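Gesau Black Cloth Backdrop with Foam Letter Set

Product pages > Classroom, Stall and Display > Backdrops
Sold as a bundle. Letters also available separately.
Shipping weight and folded size are on the Sizes tab.

Overview

We will start with what the maker claims, and then tell you how much of it we would repeat. Gesau calls this a "complete display wall in a bag." It is a length of black cloth, a bag of clips and a box of foam letters. You still need a wall, and you need something to put in front of it. If you were hoping for a frame or a stand, this bundle does not have one, and the stand Gesau sells to go with it costs more than the cloth and wobbles. We stopped carrying it in July.

What you do get is decent. The cloth is properly black and does not go gray under a ceiling light the way the cheap felt ones do. The letters are big enough to read from the back of a school hall. For a breakfast stall, a club table or a demo counter where you want a name up behind the things you are showing, it does the job, and it will not look like an office party banner.

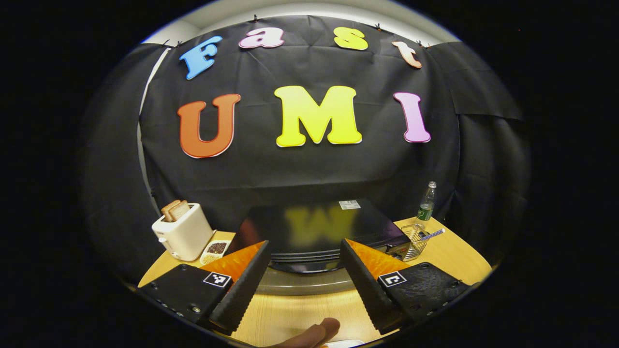

Gesau cloth with seven foam letters in two sizes, behind a table with a toaster. Toaster, dish and table not included.

About the creases

Gesau's own listing says "wrinkle free." We don't know what they mean by that. The cloth comes folded in a flat bag and the fold lines are there when you open it. Customers have told us they fade after a couple of days of hanging, and others have told us they don't. A cool iron from the back helps. If you need it smooth for a morning event, hang it the night before and bring the iron anyway.

Wide walls take two panels. There is no zipper, no hook tape and no marked seam, so you overlap them by a hand's width and clip through both. The second panel tends to hang more loosely than the first unless you pull it sideways while you clip. Some people like the drape. If you don't, buy the extra clips.

About the clips

Small, black, and the part of the bundle we have the fewest complaints about. They need an edge to bite on: a rail, a batten, a strip of molding. They will not hold on to bare plaster, whatever the picture on the bag suggests. Four will carry one panel along the top if the letters are light and spread out. We would use six, and we would not put the biggest letters right under a gap.

About the letters

The foam letters come in two sizes. The smaller ones are meant for a top line and the larger capitals for the line underneath. Colors are mixed and you cannot choose them. We asked Demura, who distribute the letters here, whether a buyer could at least ask for no two neighbors in the same color, and the answer was that the boxes are packed as they come. In practice the mix is bright and varied enough that it rarely matters. Pink turns up more than once in most boxes.

Each letter has a pale border, and we will give Gesau credit for that. Without it the darker blues would sink into black cloth. With it you can read them across a room.

Ways to fix them, in the order we would try:

Straight pins from behind, two per letter. Slow, but they stay put.
Double-sided foam pads. Fine for a day, and they leave fuzz on the pad when you peel them off.
The sticky dots in the box. Try them if you like. Ours let go of the heavier capitals overnight.

Letters tilt. Gesau's setup sheet has you draw a chalk line first, which works, and then tells you the chalk "vanishes," which it does not. Use a piece of string. A slight lean on a letter or two looks cheerful on a food stall and careless behind a speaker, so decide which you are.

What to put in front of it

A light wooden table looks good against the black. White things look best of all: a white toaster or a small white dish stands out sharply, where dark cookware more or less disappears. Keep anything hot well forward. This is cloth and foam, and we could find no fire rating on the bag, the box or the setup sheet. Gesau did not answer when we asked for one. Many halls will want to see a certificate, so check before you order, and don't take the word "safe" on the front of the bag as an answer.

Crumbs stick to the cloth. A lint roller gets them off.

How it compares

The Heo backdrop is thinner, lets light through from behind and costs less. It is all right against a solid wall. The Zovham is heavier and hangs much straighter, but its letters are printed card and the corners curl. If we were buying for ourselves we would take the Zovham cloth and the Gesau letters, and yes, we will sell you them that way.

Item numbers

Bundle, one panel, clips and letters: 395
Second panel only: 219
Letters only, mixed colors: 50
Spare clips, bag: 27

Returns

Unopened letter boxes can come back. Opened ones can't, even if your box was short on vowels. Cloth can be returned if it has not been pinned or ironed.

Questions about this item go to Saimi Kauppinen at the display desk. She has hung all three brands and has opinions on each.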